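Folding in the shop, and a green cloth I can't leave alone

I had meant to write this up last week, but the drinks delivery from Pludon came early and that was my Thursday gone. We have 29 lines of soft drinks now, which is 2 more than before, and the tea sells faster than the cola whatever the weather does.

The shelves stand right behind the white table, so anyone sorting laundry there has the bottles to look at. I moved the table over in December and have never moved it back.

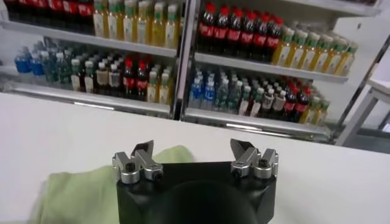
Green cloth on the table, cola, tea and water behind.

My rule is that cloths get folded the day they come back from the wash. The pale green one is the one I fold most. It is soft and it creases if you so much as look at it. I used to leave it crumpled at the end of the table until closing, and by then the creases had set and it needed the iron – a waste of a warm evening.

These days I fold it in half, smooth it from the middle outwards, then fold it again the other way. It still comes out a bit rumpled. I can live with that.
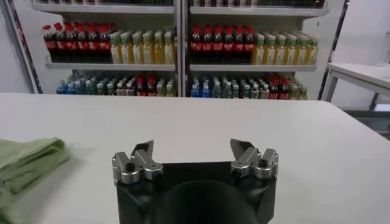
The green cloth, folded
On the white table, with the drinks shelves behind

I am asked about washing powder more than anything else. I use Bolix at 95p a box from the market, and I put in less than it says. Softener makes cloths slide about when you stack them, so I gave it up.

Clothes are another matter. They go on the second table in a pile and wait their turn, and I do the flat things first while I still have the patience.

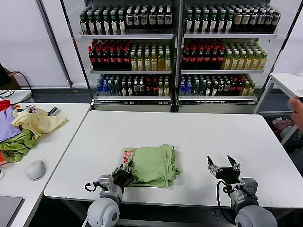 My sister does it the other way round and says the pile puts her off if she leaves it. She may be right. I tried her way for a week and ended up with neat tops and a heap of cloths under the till.

Next job is a basket for the odd bits. Adams had one I liked but it was too deep, and things at the bottom would stay there until Christmas.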